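Reprinting the Balladico sleeves, part two

Part one covered the paper. These are notes on the ink and the type, written up in August, mostly from my own job sheets.

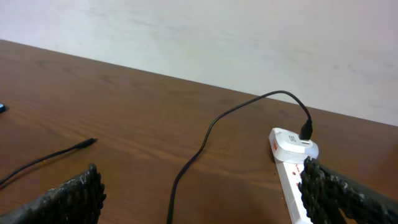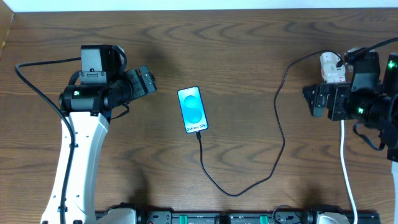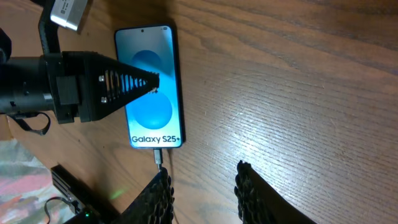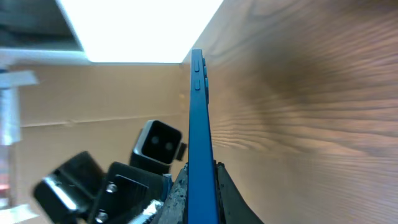
On the wooden tabletop; the phone lit up in the third.

Balladico put out 25 singles, and Arsen Bondarchuk designed all the sleeves. He used two inks per sleeve, a flat black and one spot color, with a halftone screen of 80 lines per inch. Most scans online show a finer dot. Those come from the later Shiferaw reissues, which were shot again from printed copies and have moiré in the portraits.

The type is harder. Lesia Hladun identified the headline face as Ivden Condensed, set tight and then stretched on a photo enlarger. The stretch differs from sleeve to sleeve. On catalog number 3155 the capitals are widened far enough that the verticals are visibly heavier than the crossbars. I matched it by scaling the outlines and leaving the stroke weights alone.

Kourosh Hassanpour lent me his copy of 3155 for color matching. The orange has faded along the spine, so I took readings from the inside flap. My first proof was too red. The second, with 30 percent less magenta in the mix, is close enough to print from.

Still open: the back cover credits, which use a different face that neither of us has been able to name.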